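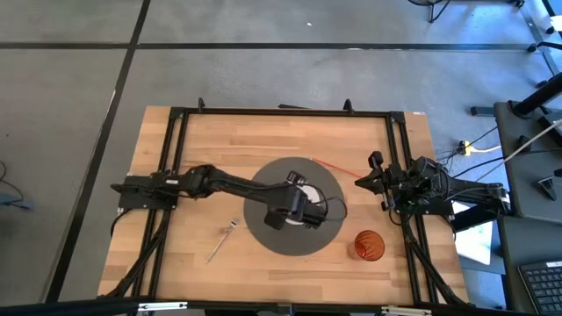
Diary > August > Table again

6:20 am. Slept badly, coffee, no milk. Want the table sorted before work and it's 6:20 already so – quick.

Gray round mat stays. Decided. I tried the long cloth one from Dekari and it slid all over, plus it hides the wood, and I like the wood, all those pale honey strips. Needs oil again soon. Fork still lying any old way. Red stick too, other side of the mat. One stick!! Where is the other one, did I ever have two. Check the drawer tonight.

Plate – white one, not the Ellery set, those are for Josefien's dinner and I'm scared of them. She's coming at 7, bringing noodles from that place in Butdale. Knives?? Dont need knives for noodles. Spoons though.

Must buy: milk, napkins, oil for the wood, lightbulb for teh hall. Have $20 till Friday's pay no wait, pay's in already. Good.

Late. Bus. More tonight if I'm awake.

Comments

marlow_k: same here, only ever one chopstick in my drawer

Josefien Vermeulen: I'm bringing my own spoon

Contact | © Clulel Diaries | Back to top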